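Ticket 235 -- Skinby shop, shipping label prints twice
Opened by: Friederike Lammers
Status: waiting on customer

Monday, March 29, 2021

Hi again! So the double label thing is back. I went through the steps Jörg sent me in December (clear the print queue, log out of Conport, log back in, pick the label size again) and it worked for the first four orders, and then order five came out twice. Same tracking number on both, so at least I'm not paying double postage, but I'm burning through label rolls like crazy.

What I've tried since: a different USB port, the other laptop, and turning off "auto print on payment." With auto print off I get one label every time, but then I have to click through each order by hand, and I had 49 of them this weekend -- not fun!

The other thing, and tell me if this should be its own ticket, is that the listing photo upload stalls at 8 percent. Smaller pictures go through fine.

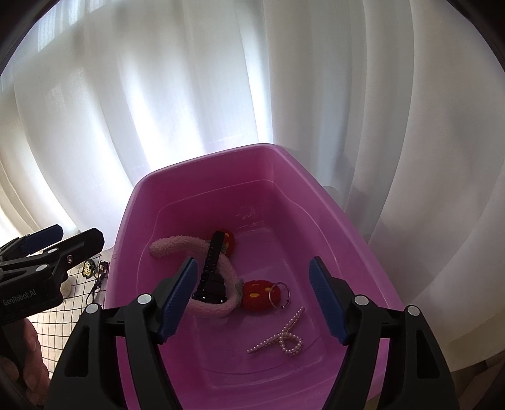

Pink tub with the strawberry pom-poms and the watch

Reply from Yuk-lan Fang, support:
Thanks, Friederike! Please leave auto print off for now and send me the log from the Conport folder. I'm moving the photo upload to a separate ticket.

Reply from Friederike Lammers:
Log attached. I also noticed the second label only shows up when I have the orders page open in two tabs -- could that be it? I'll stick to one tab tomorrow and let you know.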